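Robot Cell Practice, Unit 4
Handling of Liquids and Containers by Two-Arm Systems
Course notes, revised April. Instructor: Berenice Tovar

4.1 Scope

These notes cover good practice for tasks in which an arm holds an open or openable container over a work surface. They supplement the Skikstead house rules, which apply in full. Where the two differ, the stricter rule holds. Chemical liquids and anything above body temperature are excluded and are treated in Unit 6.

4.2 Terms

Carrier: the hand or gripper that holds the source container.
Receiver: the cup, glass or tray that takes the liquid.
Support hand: a second hand that steadies the receiver or stands near it.
Pour zone: the part of the table within 300 mm of the receiver, measured from its rim.

4.3 Layout of the pour zone

The receiver stands directly on the table, never on a mat or a folded cloth. Anything not needed for the task is removed from the pour zone before power is applied to the arms. Power strips and connectors are kept off the table altogether. Cable loops at the wrist are permitted but must not be able to reach the rim of the receiver in any pose the program can command.

When both arms are in the pour zone, one is named as the moving arm in the task sheet. The other holds position until the moving arm has withdrawn. Simultaneous motion requires a separate approval.

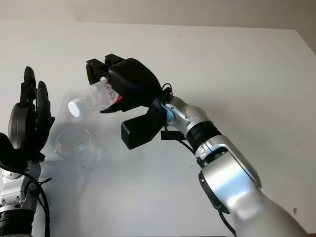 Figure 4.1. Bottle held over an empty glass, with a second hand at the left.

4.4 Grip on thin-walled bottles

A thin plastic bottle changes stiffness when its cap comes off. A closed bottle resists the fingers through the pressure of its contents; an open one folds. Grip force must therefore be set for the open condition and tested with the cap removed. A force tuned on a closed bottle is not accepted as evidence.

Further points:

Grip on the body of the bottle, clear of the neck.
Use a fill level of no more than 80 percent for first trials.
Limit wrist rotation to 30 degrees per second while the bottle is open — this applies to the return motion too.
Do not rely on printed labels for friction. Paper and film labels slip on their adhesive under load.
If a barcode or other print is used for tracking, confirm that the fingers do not cover it in the planned grasp.

The wrist camera view is checked at the grasp pose and again at full tilt. A view that is good at one of these can be of little use at the other.

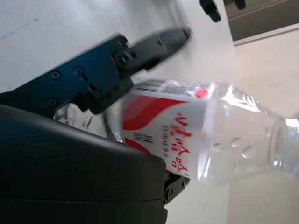
Remzi Öztürkmen objected in last term's review that the 30 degree limit is too loose for a nearly full bottle, and asked that speed be tied to fill level instead of being fixed. The objection was noted. Until a revised table is issued, the fixed limit stands as a maximum, and students may set a lower value in the task sheet.

4.5 Inspection before a run

Inspection is done with the arms stopped and the enable switch released. The inspector looks at each finger from the side as well as from the front. Items to record:

a) Screws on finger plates: present, seated, no visible gap under the head.
b) Linkage pivots: no side play when pushed by hand.
c) Fingertip pads: texture intact, no lifting at the edges.
d) Padding and covers: no tears that could catch a cable.

Pads are replaced as a pair. A new pad opposite a worn one shifts the contact point and invalidates the force setting from 4.4.
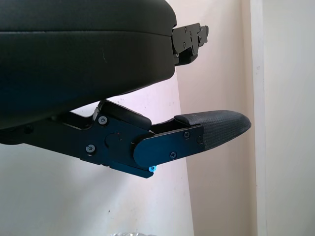 Figure 4.2. Side view of a finger linkage with its plate screws and textured fingertip pad.

4.6 Spills

Stop both arms first. Release the enable switch, then wipe from the outside of the spill inward. Liquid on a gripper is treated as a fault even if the arm still responds. Entry in the log: time, volume if known, parts touched by liquid.

Exercise for next session: draft a task sheet for one pour, 8 lines at most, naming the moving arm, the fill level and the wrist speed. Hand in to Leif Toft.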